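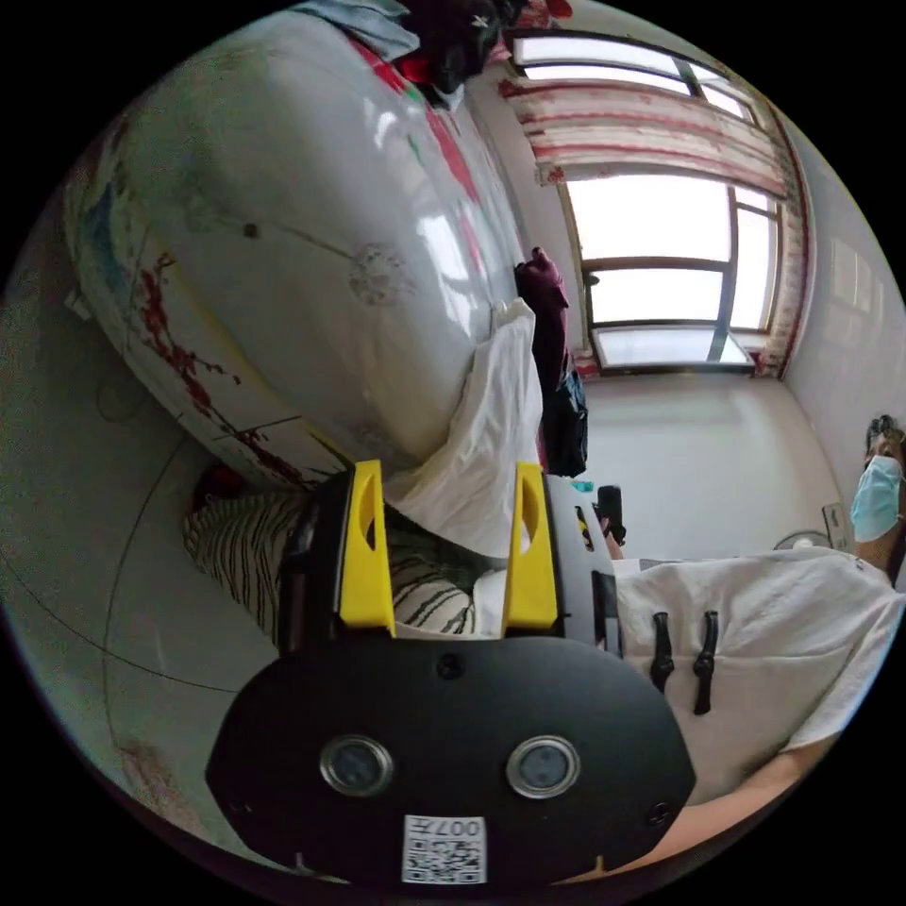 Bright daylight, clothes waiting on the bed.

I'm going to stick up for the bed as the best laundry table ever made. People get weirdly strict about this! I've been told I need a folding station, and there's one from Belteck that costs 151 dollars and does the job of a thing I already own and sleep on.

My case is pretty simple. A bed is big, it's soft, it's the right height if you're not too tall, and you can't go to sleep until it's clear. A folding table will let you walk away for a week (ask me about the one I had back on Cullinell Street). A bed won't let you get past ten at night.

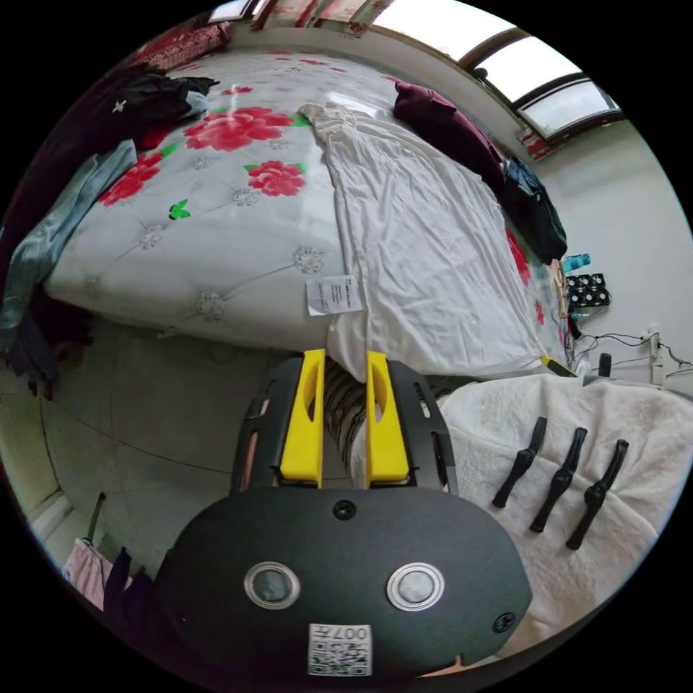

I'll admit a good bedspread helps. I love big red peonies, the louder the better, and I don't buy the idea that a bedroom has to be oatmeal colored to be restful. My sister-in-law's is all beige and I sleep terribly there. Flowers hide nothing, but they do cheer up a heap of black shirts, and most of what I fold is black shirts.

Then there's the sorting question. The Jillex closet people want you to have 5 bins, all labeled, and I tried it for most of February. What I do now is make 2 piles, dark stuff on one side and everything else wherever it lands – and it goes faster, bins or no bins.

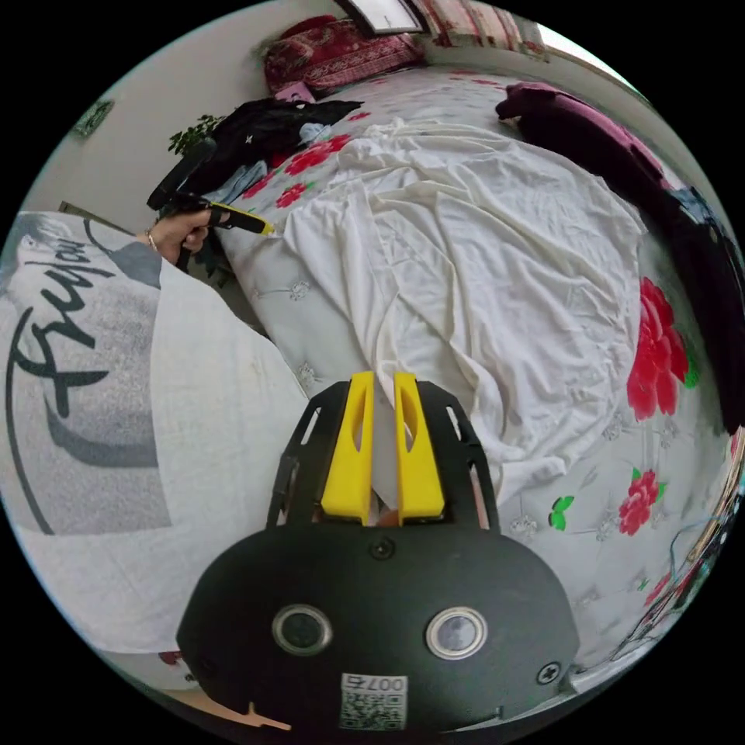 Same goes for mending and little craft jobs. I know, I know, glue near bedding, put an old towel down first. But I get so much more done sitting by a window with the fabric spread out than I ever did hunched at a desk with a lamp. I must have fixed roughly 200 small things that way, hems and bag straps mostly, and I've only ruined one pillowcase. 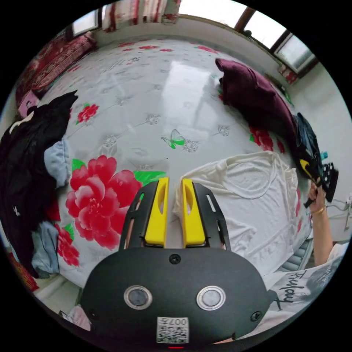 What I'd still spend money on

A decent basket with handles, for carrying the finished piles. Mine's a Tamihana and the handles haven't split yet.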